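We use cookies to remember your settings and to measure traffic. By continuing to read you accept this. Manage preferences

Teaching by hand, teaching by wire: speaker notes
Posted Saturday, November 11, 2023, by the Seltato workshop team
14 shares | 3 comments

Slide 1. Title
Wait for the doors to close. Say who we are: Seltato, small shop, we train arms to sort and place food items for kitchens and packing rooms. The talk is 25 minutes and questions come at the end. Slides will be posted, so no need to take pictures of them.

Slide 2. Two ways to show a task
You can take hold of the arm and move it through the job. You can also sit somewhere else and drive it with a controller. Both give you the same kind of record: where the joints were, what the gripper was doing, what the cameras saw. The difference is in who gets tired and what ends up in the camera view.

Ask for a show of hands. Who has moved an arm by hand? Who has driven one remotely? Most rooms have more of the first.

Slide 3. By hand
Good for slow, contact-heavy work. You feel the weight and you feel when something catches. New people pick it up in one afternoon.

The trouble is your own body. Your sleeve is in the video. Your elbow covers the wrist camera. The policy then learns from pictures that will never occur when it runs alone. Mention the February batch, where we threw out 48 runs for this and had to record them again.

Slide 4. By remote control
We use the Jaden controller, a handheld unit with a trigger for the gripper. The arm follows the hand. Squeeze to close, let go to open. The clutch button lets you reset your wrist without moving the arm.

Explain the clutch slowly. People skip it and end up with their arm twisted behind their back – then the recording has a long wobble in the middle.

Slide 5. What we ask operators to do
Start every run from the same home pose. Pause before closing the gripper. Lift straight up before moving sideways. Let go only when the item is resting on something. Press stop yourself; don't wait for the timer.

If you fumble, keep going and recover. We want recoveries in the set. If you drop the item off the table, mark the run failed and start over.

Slide 6. Real arm or simulated arm
We do both. The Morelli set was 494 runs, all driven with the same controller, with 300 of them in simulation and the rest on the real arm. The operator sits in the same chair for both. In simulation a reset takes one key press, and the fruit never bruises.

What you lose is touch. There's no resistance in the trigger, so operators close too far and too fast. We added a short buzz on contact. It helped the new people more than the experienced ones.

Slide 7. Moving things around
Between runs, change the layout. Different item, different spot, plate turned or shifted. Leave other items standing nearby so the arm has something to avoid. One operator's favorite layout, repeated all day, gives you a policy that works on that layout.

We rotate operators after each hour for the same reason. People have habits. One of ours always came in from the left, and so did the policy.

Slide 8. Picking on the plate
Leave this one up for a minute. Talk about the approach: gripper angled down, fingers on either side of the brown oval fruit, with the apple close by on the same plate. Round and oval items roll if one finger touches early, so line up first and close second. The carton to the right of the plate is there to be avoided on the way out.
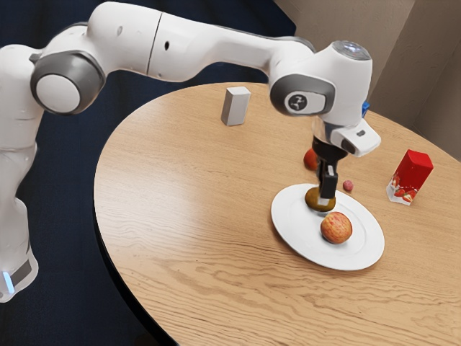
How many runs does an operator need to record before the data is useful?

For a single pick with one kind of item, we start training at 48 runs and look at what fails. After that we record more of whatever failed. A task with several steps takes more, up to 300 in our work so far.

Slide 9. Checking the recordings
Every run gets watched once at double speed by someone other than the operator. They look for three things: a long idle stretch, a grasp that slipped without being marked, and a stop pressed too late. Trim the idle time. Fix the label or throw the run out.

The Positz viewer plays the joint trace under the video. If time is short, skip the demo and say it's at the table by the exit.

Slide 10. Close
Contact address on the slide. Controllers are on the side table for anyone who wants to try the clutch. Hand the microphone back.

Get new talks by email. Enter your address to subscribe. Unsubscribe at any time.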